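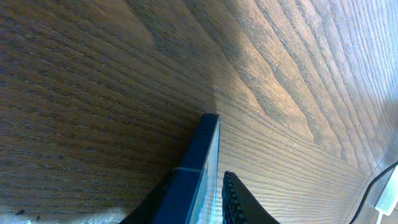 Catégorie : Assistance > Bureaux réglables > Ticket n° 627
Statut : résolu

Demande de Celeste Maldonado, 8 juin 2018

Bonjour,
Mon bureau Gundora ne descend plus. Il monte normalement jusqu'en haut, mais quand j'appuie sur la flèche du bas, le plateau bouge de quelques millimètres puis s'arrête. L'afficheur indique E08. J'ai débranché le bloc secteur une nuit entière, sans changement. Le bureau a été monté par mes soins, plateau en bois commandé à part chez Jara. Rien n'est coincé dessous, j'ai vérifié.

Réponse du support Nastgate

Bonjour,
Le code E08 correspond à un écart de hauteur entre les deux pieds. Merci de faire une réinitialisation :
- retirer ce qui est posé sur le plateau ;
- maintenir la flèche du bas jusqu'à l'affichage de RST ;
- relâcher, puis appuyer de nouveau et garder le doigt dessus jusqu'à l'arrêt complet.
Indiquez-nous aussi la version affichée au branchement et l'épaisseur du plateau.

Réponse de Celeste Maldonado

Version 2.8. Plateau de 22 mm. RST s'affiche bien, le pied gauche descend, le droit reste en place et E08 revient. J'ai inversé les câbles des moteurs sur le boîtier Hatik : c'est alors le gauche qui ne bouge plus.

Réponse du support Nastgate

Merci pour l'essai. Le défaut a changé de côté avec les câbles, le moteur droit n'est donc pas en cause. Il s'agit de la sortie M2 du boîtier. Nous expédions un boîtier neuf sous garantie. Au remontage, utilisez les vis d'origine : des vis plus longues risquent de traverser un plateau de 22 mm. Refaites ensuite la réinitialisation avant d'enregistrer vos hauteurs.

Réponse de Celeste Maldonado

Boîtier reçu et posé. Réinitialisation faite, les deux pieds descendent ensemble. Les hauteurs mémorisées étaient perdues, je les ai ressaisies. Faut-il renvoyer l'ancien boîtier ?

Réponse du support Nastgate

Oui, avec l'étiquette jointe au colis, avant fin août. Ticket clos.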